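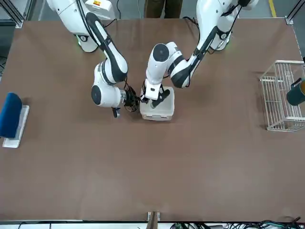 *Brown matte tabletop, cables at the near edge.*

Refinishing a tabletop flat brown, quick version. Wrote this up for Dirk Nolte who keeps asking, then Aliki wanted it too, so it goes on the page.

**What you need**

- sandpaper, 120 and 220
- sanding block. Not your hand, you'll get dips
- matte brown paint, water based
- matte clear coat, same brand if you can
- foam roller, 4 inch, plus a spare sleeve
- tack cloth or a damp rag
- painters tape

**Prep**

Everything off the table. Lamps, cords, the lot. Wash with dish soap and water, then again with plain water. Let it dry overnight. I skipped that once on the Rolstead desk and got little bumps all down one side, had to start over.

Fill dents with wood filler. Overfill a bit, it shrinks.

Sand with 120, along the grain, until the old shine is gone all over. Tilt your head and look across it toward a window, shiny spots show right up. Then 220, light. Vacuum, then tack cloth, then go do something else for 20 minutes and tack cloth agian. Dust settles.

**Paint**

Stir, don't shake. Pour a little in the tray. Load the roller and roll most of it back off.

Long strokes end to end, each one half over the last. Don't go back over it once it starts to grab! That's how you get the patchy look. If you miss a spot leave it for coat two.

Coat one will look awful. Streaky, thin. Fine.

Four hours, then a quick pass with 220, wipe, coat two. Most tops are done at two. Benedita did three on hers over an old cherry stain and it needed it.

**Clear coat**

Wait a full day. Matte clear goes cloudy if it's put on thick, so thin coats, two of them. New roller sleeve. Stir the can right down to the bottom because the flattening stuff sinks, and if you dont you get a glossy first half and a chalky second half. Ask me how I know.

**After**

- light use next day
- nothing heavy for 9 days
- no hot mugs for 21 days, use a coaster after that anyway
- stick felt pads under anything with feet

Cleaning: damp cloth, drop of dish soap. No spray polish, it leaves shiny patches on matte and they don't come out. Same with magic sponges, they burnish it.

Scuffs: try a pencil eraser first. If it's through to the wood, dab on paint with a small brush, let dry, dab of clear. Keep some of the brown in a jam jar and write the color on the lid.

Edges next time. They're a pain and need thier own page.

Updated 4/23/21, fixed the drying times, thanks Esperanza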